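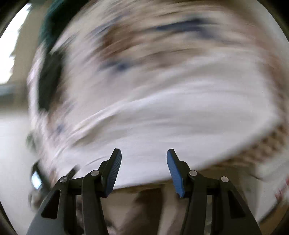

Noemí Meléndez recorded her peak flow at six each morning, before the inhaler, and again at ten at night. She took three blows and wrote down the highest. In September the mould counts rose at Grosham and the morning figure fell by 200.

She raised the preventer to 2 puffs, as the plan instructed, and rang the clinic.

"Any cough at night?" asked Macario Quezada.

"Twice since Saturday."

"Windows?"

"Shut."

He booked her in for spirometry. She entered the time under the day's readings, rinsed the mouthpiece and left it on the rack to dry.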